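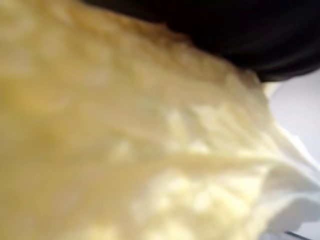 *Wrist camera on the folding arm, up close on a piece of pale yellow cloth.*

Progress report no. 2, Sutorwood Linen Services, folding cell project
To: Zdislava Ďurica, Skollden workplace fund
From: Asnakech Wubshet, laundry floor lead
5th February

Hi Zdislava,

You asked me to skip the formal template this time and just tell you how it's going, so I'm taking you at your word! The numbers for the money side are in the spreadsheet Severin sent over. What follows is the floor.

**Where we are**

The two arms are bolted down at the end of the small-goods line, between the dryers and the bagging bench. We moved them once already (they started out by the loading door, and the draft there kept lifting corners of the thinner cloths at exactly the wrong second). It cost us a long afternoon and a new power drop, and I'd do it again. The spot is better for people too, as you can get a cart past on both sides without doing that sideways shuffle.

Arm one picks a single piece out of the heap and lays it on the table. Arm two helps spread it and makes the folds. When they can't sort a piece out they push it to a side bin and a person does it by hand. On our last full test shift the pair folded 153 pieces that passed Tolera's check at the bagging bench. A good hand folder laughs at that, and several did. But the arms were at nearly nothing in the fall, so I'm pleased.

**Cloth is harder than boxes**

I think I told you on the phone that I'd assumed the folding would be the hard part. Nope! It's the picking. Anything thick and soft bunches up when the fingers come down on it, and then the arm has to decide whether it's holding one layer, or two, or a bit of the neighbor. The wrist camera is close enough to the cloth by then that everything goes to soft lumps, and Deividas says the software has to lean on what it saw a moment earlier from higher up. He's the engineer from Gremow who's with us through June, and he's been very patient with my questions.

Pale cloth on our white table was its own headache. The edges wash out. We tried a dark mat and the arms found edges much better, but the mat shed lint on everything, so that was the end of the mat. Deividas has ordered a smooth gray sheet from Hailu, and we're waiting on it.

What works well right now:

- flat, medium-weight cloths, one size per batch
- heaps that have been shaken out a little before they hit the table
- slow mode, even though it drives everybody nuts to watch

What doesn't:

- anything with a loop or a tie
- mixed sizes
- pieces that come out of the dryer balled up inside another piece

**What it's changed for the crew**

This is the part you said you cared about most, and me too, so I'll be straight about it.

Nobody has lost hours. That was the promise we made at the kickoff and it's held. Small-goods folding used to be a full-shift station, and people hated drawing it, me included when I was on the line. Now we rotate through it in 60-minute turns. Whoever's on the cell loads the heap, clears the side bin and does the hand folds while the arms get on with the plain stuff. Then they swap to bagging or the flatwork line.

Sore wrists and shoulders come up less at the start-of-shift chat. I don't want to oversell that. I haven't measured it, and the rotation may be doing more than the arms are. Severin thinks we should have started the rotation years ago, with or without a robot, and I can't really argue with him.

There are grumbles and I'd sooner you heard them from me. The biggest one is that the side bin is now all the awkward stuff. When you folded everything, you'd get a run of easy ones and could let your mind wander or have a good talk with the person next to you. On the cell you get one miserable tangled thing after another. Tolera put it like this in our meeting: "It took the nice ones and left us the knots." I wrote that down because it's a fair point and it wasn't in our plan anywhere. For now we let people pull a stack of plain pieces off the heap and fold them by hand if they want to. It lowers the machine count a bit and I'm fine with that.

The other grumble is the stops. When the arm halts, the light goes amber and the person on the cell has to walk around to the panel and clear it. Early on, only two of us were trained to do it, so I was jogging across the floor all day. Now everyone on the day crew can clear a basic stop. The evening crew can't yet, and they've told me (loudly) that they feel like an afterthought. They're right. Their training is next on my list.

One nice thing I didn't see coming is that the crew has gotten pretty opinionated about how the arms should work. The shake-out before loading was their idea. So was putting the side bin at waist height, where it should've been from the start. Deividas now comes to the shift change with a notebook and gets an earful.

**Things we said we'd do and haven't**

The written guide for the cell is half done. I have the loading and stop-clearing pages, and the cleaning page is a mess of my own handwriting. The guard panel on the aisle side is still the temporary one. It meets the safety rules, I had it looked at again after the move, but it rattles and I want the real one in. And we haven't tried the thicker towels in a proper batch, only in ones and twos, so please don't let anybody quote us on towels.

**What I'd like from you**

1. An okay to move what's left in the travel line over to training, so the evening crew can do theirs on paid time and not squeezed in around a shift.
2. A little slack on the date for the towel batches. I'd like the new table surface in first, otherwise we'll only be testing the table.
3. If you can make it, a visit. Come for a normal shift and not a demo. Deividas would probably like some warning so he can hide the zip ties, but I'd love for you to sit in on a rotation and talk to people without me standing there.

Next report will have the evening crew's feedback in it, in their own words, and I've promised not to tidy it up. Tolera is collecting it.

Thanks for being easy to write to!

Asnakech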